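4 Cleaning the inside of the computer

This section belongs to the Stastero office maintenance guide. It explains how to remove dust from a desktop computer of the tower type. Dust blocks the air, the fans turn faster and the computer becomes noisy. Please read all the steps before you begin. Last revised 19 Mar 2019 by Chiamaka Akande.
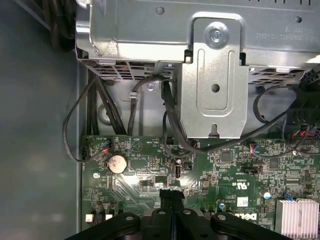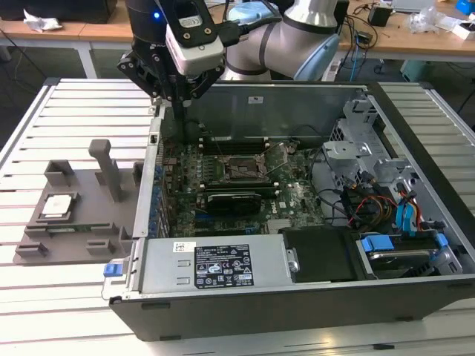

Inside an open desktop computer: the power supply and the green motherboard, then the tower lying on its side.

4.1 What you need

A Phillips screwdriver, medium size
A soft brush with natural hair, clean and dry
A can of compressed air
A dry cloth which leaves no fibres
A small dish for the screws

Note: The Drimik brush set from the storeroom is suitable. Do not use the brush with the grey handle – it is for the printers and there can be toner on it.

4.2 Opening the computer

1. Save your work and shut down the computer from the menu.
2. Pull out the power cord, then all the other cables. Put a piece of tape with a label on each cable if you are not sure where it goes back.
3. Press the power button and hold it for five seconds.
4. Lay the tower on its side, with the removable panel looking up.
5. Release the panel. On some models there is a latch, on others there are two screws at the back. Slide the panel backwards and lift it.

CAUTION: Never open the power supply housing. It can keep a dangerous charge even when the cord is out. It has to be cleaned from outside only.

6. Touch a bare metal part of the case with your hand before you touch anything else. Repeat this each time you come back to the work.

4.3 Removing the dust

1. Begin with the ventilation openings. Brush along the slots, in direction away from the motherboard.
2. Hold each fan still with one finger and blow the air in short bursts. A fan which spins freely from the compressed air can be damaged.
3. Keep the can upright. When it is tilted, cold liquid may come out of it.
4. Brush the motherboard very lightly. Do not press on the small parts and do not use the cloth on them.
5. Wipe the bottom of the case and the inner side of the panel with the cloth.

Note: Do not use a household vacuum cleaner inside the case. The nozzle can make static electricity.

4.4 Closing and checking

1. Check that no screw or brush hair has stayed inside.
2. Put back the panel, stand the tower up and connect the cables, the power cord last.
3. Switch on and listen for one minute. If you hear scraping, switch off, unplug the cord and look if a cable touches a fan.
4. Write the date and the colour of the label in the log book on the shelf in room 23.

If the computer does not start, do not open it again. Call Abimbola Yusuf at extension 632. For computers in the Surkalska building, the cleaning is done once a year in August and you don't need to follow this section.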